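Rooks or carrion crows on the Lollau fields?
Forum > Bird ID and Behavior > Crows and allies

fieldedge
Posted March 23, 2020

I walk the track between Lollau and the old Cudeo gravel pit most mornings. There is a flock of large black birds on the winter wheat. I had them down as carrion crows, but my neighbor says they must be rooks because there are so many. My best count is 107. Can you tell by flock size alone? I don't own a scope, only a pair of 8x binoculars.
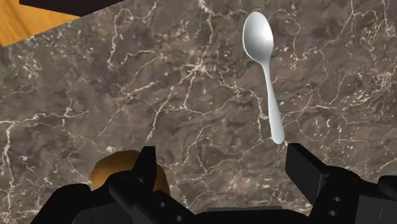 marshpost
Flock size is a hint and nothing more. Carrion crows do gather, mostly young birds without a territory, and you can get large groups on a good field. Look at the base of the bill. An adult rook has bare grayish-white skin there and it shows at a fair distance in decent light.

fieldedge
Light has been poor all week. Some of them look pale at the bill and some don't. Could it be both species?

tallow_22
Could be both, or could be all rooks. First-year rooks still have a feathered face and a dark bill, so they look a lot like crows. Check the head shape. Rooks have a steep forehead and a peaked crown. The crow's head is flatter and the bill is thicker, with more of a curve on top. Rooks also have loose feathering on the thighs, like baggy shorts.

marshpost
The baggy shorts are fine if the bird is standing up straight and there's no wind. On a windy field everything has baggy shorts. I would not use it on its own.

tallow_22
I didn't say to use it on its own. I gave three things.

Oltmanns_Wood
In March the easy way is to follow them. Rooks are at the nest now. If there is a clump of tall trees with nests close together in the tops, and the birds go back and forth to it from your field, you have rooks. Crows nest one pair to a tree, spread out. I log the rookery at Voletach every spring and last year it had 228 nests. The year before it was 203. You hear it long before you see it.

fieldedge
There are poplars behind the pit with nests in them. I assumed those were old ones. I'll go over.

gritbin
I'm going to disagree with the nest advice a little. We had two pairs of carrion crows nesting within sight of a small rookery here, and both kinds fed on the same pasture. Nests close by tell you rooks are present. They don't tell you what every bird in the field is.

Oltmanns_Wood
True, but the question was about a big flock on wheat in March. If there's an active rookery next door, most of those birds will be rooks. I'd put it down as rooks and then look for the odd crow.

gritbin
Then we agree on most of it. I would still leave the ones I couldn't see well as "crow sp." in the notebook. Too many records get filled in from what should be there.

marshpost
Same. Calls help too. A rook's caw is flatter and more drawn out, and it usually doesn't come in sets. A carrion crow tends to give a harsh caw several times in a row, often from the top of a tree or a post.

pebbledash
Does anyone get trouble from farmers about rooks on wheat? The one near me says they pull up the seedlings and he wants them gone.

tallow_22
They do take seed grain and they do pull up young plants. They also eat a lot of leatherjackets and wireworms. How it balances out depends on the field and the time of year. I'd start a separate thread, that one always runs long.

fieldedge
Went to the poplars. Nests are in use, birds carrying sticks in, and a lot of noise. Two were pulling twigs out of a neighbor's nest while it was away. Pale bill bases on all the ones I could see properly. So rooks, at least at the trees.

Oltmanns_Wood
Good. Stealing sticks is normal. Count the nests before the leaves open, you won't manage it afterward. Go around the clump and count from each side, then keep the highest figure you trust.

gritbin
And the field flock?

fieldedge
Most of the closer ones were rooks. One pair kept apart by the ditch, flat heads, all-black bills, calling in threes. I've put those down as carrion crow and left the far end of the field as unidentified.

gritbin
That's how I'd have done it.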